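**Plelmont Reservoir — day tickets and the revised permit rules**

**Plelmont_Secretary** — 9/16/21

Members are advised that the revised permit rules now apply to all bank fishing at Plelmont. Day tickets must be bought before arrival and will no longer be sold at the lodge. The season permit stands at £174 and covers 2 rods. Juniors fish free when accompanied by a permit holder.

**afia_agbeko**

I should like to register an objection. The July notice stated that day tickets would remain on sale at the lodge until the season closed. Several visitors from Futville have relied on that wording. 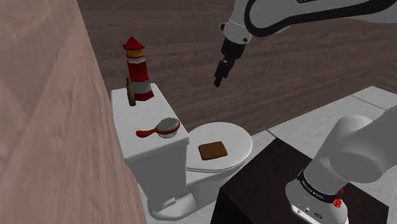 I would also ask that pegs 43 to 47 be returned to general use. They have been held for matches all summer, and on most match dates they were not drawn.

Afia Agbeko
Permit holder, north bank

**Vestent**

I cannot agree with the previous poster on tickets. Lodge sales led to anglers fishing first and paying later, if at all. The Mahama water has required advance purchase for years without difficulty.

On the pegs I have no strong view.

**Plelmont_Secretary**

The July notice was worded as Ms Agbeko describes. Visitors who hold a printed copy may present it to the bailiff and will be sold a ticket on the bank until the end of this season.

Pegs 43 to 47 remain reserved — the match calendar is already agreed.

**afia_agbeko**

Thank you for the first point. I do not accept the second and will write separately.

**tench_and_tea**

Does the permit cover night fishing, or is that still a separate form?

**Plelmont_Secretary**

Separate form.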